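Chapter 6
Shared Rooms and Wet Areas

Many workplaces are now one large room with several uses. People sit, walk about, store equipment and wash things up under the same roof. This chapter looks at how such a room is divided and at what has to be settled before a sink is put into it. Chapter 5 dealt with separate kitchens, and the rules given there for worktop heights apply again.

6.1 Dividing an open room

A partition wall is the usual way to split a large space. It gives people something to place furniture against and it shows where one use ends and another begins. The ceiling can do part of the same work. A lower ceiling suits desks and quiet tasks, while a taller one suits large equipment and gives a feeling of space. Lighting should be planned for each part on its own.

Chairs on wheels need particular thought. They drift away from desks and end up in walkways. When you draw a plan, mark each chair in its pulled-out position and check that a person wearing a backpack can still get past.

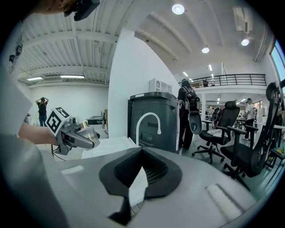
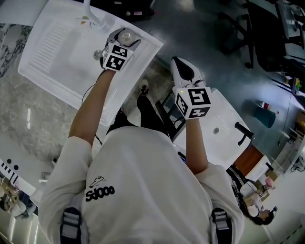 A partitioned workspace with office chairs, and two white sinks of different sizes.

6.2 Choosing and placing sinks

The first question is what will be washed. A large basin is needed for buckets, trays and cloths. A small one is enough for hands and cups. Where both kinds of washing go on, two basins save a good deal of waiting. A moulded washboard is useful if cloths are rubbed by hand, but it takes up part of the basin, so allow for this when you compare sizes.

Leave standing room for each user. In the Gillville plan, used throughout this chapter, the space between the two basins is 705 mm. One person can turn from one to the other without taking a step, but two people working back to back would be cramped.

Taps should be reached without leaning across the bowl. A lever can be worked with the wrist or forearm when the hands are full. Rugs near a sink should lie flat and be easy to lift for drying.

Before you go on

Copy the Gillville plan on page 216 at a scale of 1:20. Mark the walkways in one colour and the wet areas in another, then list every point where they cross. You will need the list for section 6.3.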